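Cleaning and Storing an Expandable Acrylic Stand
Resource Room Guides – Noltum Learning Center
Last revised 18/09/2025

Expandable acrylic stands are available to all members of staff from the resource room. Each stand has two frosted panels joined by a lattice of clear strips that opens and closes on small metal pins.

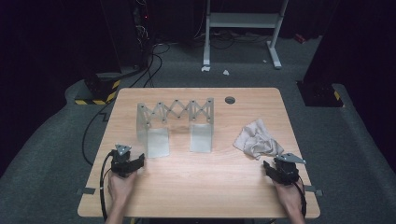 The procedure below applies to every stand returned after a loan. It should be completed before the stand is placed back on the shelf. Allow ten minutes for each one.

What you will need
A clear table
A soft, dry cloth without a printed pattern
A second cloth, lightly dampened with lukewarm water
Mild dish soap, for marks only

Do not use paper towels, glass cleaner or any product containing alcohol or ammonia. These can scratch or cloud acrylic.

Step 1. Open the stand
Set the stand on the table with both bases flat. Hold one panel near the bottom and draw the other away slowly. Stop when the lattice begins to resist. The strips should never be pulled to their full reach by force.

Step 2. Remove dust
Wipe each panel from top to bottom with the dry cloth, using light pressure. Turn the cloth to a clean side before starting the second panel. Grit caught in the cloth is the usual cause of fine scratches.

Step 3. Clean the lattice
Fold a corner of the cloth over one finger and follow each strip along its length. Work around the pins without pressing on them. Dust collects where the strips cross – open or close the stand slightly to reach these places.

Step 4. Treat marks
Fingerprints and adhesive residue may be treated with the damp cloth and one drop of soap. Wipe again with clean water and dry at once. Water left around the pins may stain.

Step 5. Check the movement
Close and reopen the stand once. The movement should be even on both sides. If a strip catches or a pin has worked loose, attach a repair tag and leave the stand with Evelien Mertens at the service desk. Do not tighten or oil the pins.

Step 6. Close and store
Bring the panels together, guiding both at the base and keeping fingers out of the lattice. Store the stand upright, with nothing resting on top. Cloths are to be shaken out and placed in the laundry bin.

Replacement cloths may be requested from Jad Farah. Stands on loan over the summer must be returned by the end of June.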